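About Us

Hello, and thanks for clicking on the page most people skip.

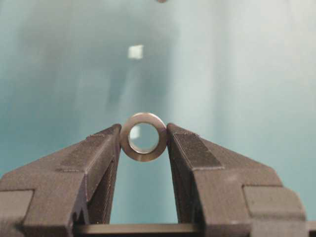
A reader wrote in last month to ask why we bother with foreign ministers' trips at all when the price of cooking oil is right there on the doorstep. Fair question, the letter went on, but somebody has to tell me what they signed when they got off the plane. I have kept that letter, because the second half of it is pretty much our job description.

We are the Custitov Courier, a small news site about diplomacy and regional politics. I started it at my kitchen table (the table has since been promoted to a desk, and still wobbles) after years of writing up official visits for other people's papers. I would come home with a notebook full of good stuff, the trade terms, the border post that was going to reopen, the fishing permits, and what ran the next day was a handshake and a quote about friendship. The rest stayed in the notebook. After enough of those I figured I might as well print the notebook.

So that's what we do! When a delegation comes to town, we report the arrival like everybody else, and then we stick around. We ask for the text of whatever was signed. If we get it, we put it up in full, with a plain-language version next to it. If we don't get it, we say so on the page and we keep asking, and the story stays marked as open until somebody hands it over. Some of those stories have been open for a very long time and I do still call.

We have two desks. The Custitov desk covers the ministries, parliament and the embassies, and the Rundari desk covers the border towns and the lake crossing, where a lot of these agreements either turn into something or don't. I started out thinking Rundari would be the quiet one. It gets more mail than everything else put together, mostly from truckers and traders who know the customs rules a good deal better than I do and are kind enough to tell me when I've got a form number wrong. Please keep doing that.

The Friday letter is probably how you found us. It goes out in the morning to 4,000 readers and it runs through the week's visits, votes and appointments in the order they happened, with links. I try to keep it short enough to finish over one cup of coffee. During summit season I fail at this, and I hear about it. In May, when the regional leaders meet, we also send a short note each evening, and you can switch that off without losing the regular letter (the link is at the bottom of every email, in type you can read).

A few words on money, seeing as people ask. We run on subscriptions and on a handful of small ads from local businesses. We don't take money from governments, parties or embassies, and we don't accept paid travel. If a ministry offers seats on the plane, we pay our own way or we stay home and work the phones. Staying home is less glamorous but the coffee is better. Reading the site is free for 30 days after you sign up, and after that we ask you to chip in. Students and schools can write to us for a free login.

We also keep the Iyer Archive, which came to us as boxes of communiqués, seating plans, and press passes from old state visits. It's being scanned bit by bit and you can search the part that's done. I love this thing more than is reasonable. If you want to know what two presidents promised about a bridge before most of our readers were born, it's in there, and you can compare it with what was promised last year. The wording is sometimes identical, right down to the commas.

We get things wrong. When we do, the correction goes at the top of the story with a line on what changed, and it goes in the next Friday letter too. Write to the corrections address on the contact page and you'll get an answer from a person, usually me.

Our office is upstairs on Trokow Street, above the shoe repair. The door is the green one and the bell works if you lean on it. Come by in the afternoon if you've got a document, a tip or a complaint, but mornings are for calls and we're not much company before noon. Letters are welcome too, and we read them all, including the ones about cooking oil.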